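Category: List archive > Automation at work > Sorting and small goods

Re: Sorting cells and the people on the bench

> We are about to put two picking arms in at Flonham for small returns.
> Management says no jobs go. Can anyone who has been through it say what
> the work looks like a year on? Hours, pay grade, sore wrists, anything.

I'm on the jewellery returns bench at Tonlow. We've had the Tirusura cell since March last year, so I can answer some of this.

Before the cell, each of us sorted by hand all shift. The site took in around 3,450 pieces a week and we touched every one. The arm now takes the boxed and carded stock. Loose pieces still come to us — fine chain, odd earrings, anything with a clasp that catches. On a bad week that was 838 pieces last winter, and those are the slow ones.

No one was let go. Two people who left were not replaced, so ask your management what they mean by "no jobs go" and get it in writing.

Pay grade: we stayed on the sorter grade for five months while also doing hand-gripper demonstrations for the arm. Fortin, who did the install, called it a light duty. It's a different job from sorting and it needs its own line in the roster. After we raised it, we got the higher grade for any shift with demonstration work in it, but no back pay.

Wrists are better. Forearms and thumbs are worse, from squeezing a gripper handle over and over on things as small as a ring. We now stop after 158 grasps and swap. Get a number like that agreed before you start.

The other change is colour of the day, if that makes sense. The easy pieces used to give you a rest between the fiddly ones. Now it's all fiddly. The rate should come down to match, and ours only did after we kept our own tally for a month.

Ask who sees the error logs too. Ours went to the shift lead with our bench numbers on them until we objected.

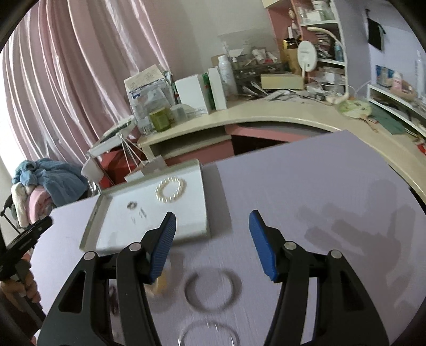

I can send our roster wording and the break clause to anyone who wants them. Reply to me off list, as the clause is still in draft.

List archive | Contact the list owner | Back to top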